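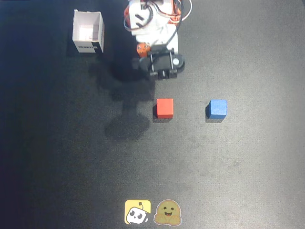
Robot arms get grumpy if you never check their cables, according to Zellus, and that's a brilliant place to start! At Cistport our arm is called Tovel, and every Sunday it gets a check-up.

First, switch off the power. Next, follow each wire with your eyes. Does it have room to bend? A tight wire can pull loose when the arm moves. 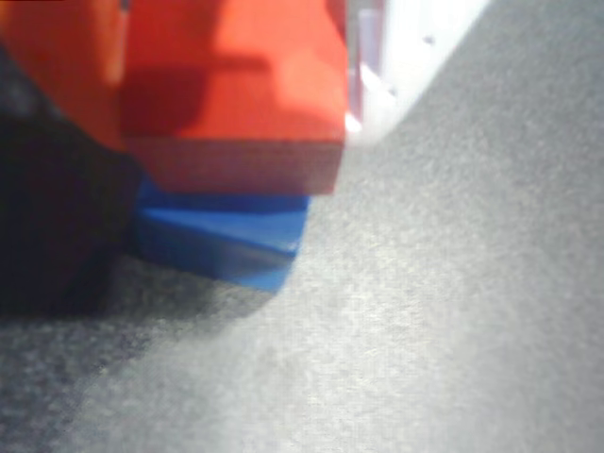
*Close up: red-orange on top, blue underneath.*

Now for the joints! Each one has a little motor called a servo – a bit like a muscle. Gently test the screws with a small screwdriver, but don't twist too hard.

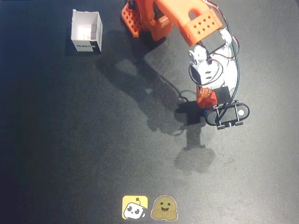 Then wipe the gripper with a dry cloth, switch on and try 2 slow moves. Listen for clicks!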